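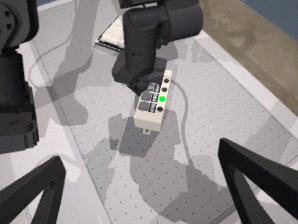 4. Preparing a film for the screening notes

This section covers what to do once a print or file has been booked and before the notes sheet goes to the printer. It applies to every title in the Sterden repertory season, including the old studio comedies, which cause most of the trouble. Read section 3 first if you have not yet set up a title record in Pedus.

4.1 Watching the film

1. Watch the whole film. Clips, trailers and half-remembered television showings do not count, however well you think you know it.

2. Write down the running time from the copy you watched. Do not take it from the distributor's list. The list for the May programme had one farce at 100 minutes when the copy stopped well short of that, and the bar staff were not pleased.

3. Note where you laughed, if you did. A comedy described as "hilarious" by a writer who sat through it in silence is no use to the audience.

4. Leave the film alone overnight before drafting. Some people claim they write better straight after the credits. I have edited their copy and remain unconvinced.

Note: If the film began life as a stage play, read the play or at least a decent account of it. You are looking for what was cut, and whether the ending was changed. Please do not write that the film "opens up" the play unless you can name a scene where it does.

4.2 Filling in the title record

1. Open the record in Pedus and choose Notes, then New sheet.

2. Enter the director, screenwriter and main cast as they appear in the credits.

3. Under Tone, pick one term from the list. "Bittersweet romp" is not on the list and will not be added.

4. Paste your draft into the main box. The limit is 30 lines at the standard type size. Pedus will accept 40 and then drop the last ones at the printing stage without any warning, a fault reported more than once and supposedly fixed.

5. Press Save twice. The first press saves the credits and the second saves the text. The makers say once is enough. Try it and see.

Caution: Do not use Suggest blurb. It builds a paragraph out of the credits and the Tone field, and it will call any film with a married couple in it "a sparkling battle of the sexes".

4.3 Claims to check before printing

"Ahead of its time". Say which part, and ahead of what.

"Banned on release". Usually this means that a few lines were trimmed. Find out where and by whom, or leave it out.

"The director's favourite of his own films". Directors say this in most interviews, of most films.

"Restored". Ask what was done. A new scan of a scratched print is a new scan of a scratched print.

4.4 Sending for approval

1. Set the status to Ready and assign the sheet to A-yeong Ahn. She reads for accuracy and length only, so do not expect her to rescue a dull opening.

2. Allow 7 days. Sheets for the Sturkau screenings need a second copy sent to the venue.

3. If the sheet comes back marked Query, answer inside the record. Replies sent by email get lost.

Star ratings are covered in section 5. I would drop them altogether, but the field is compulsory.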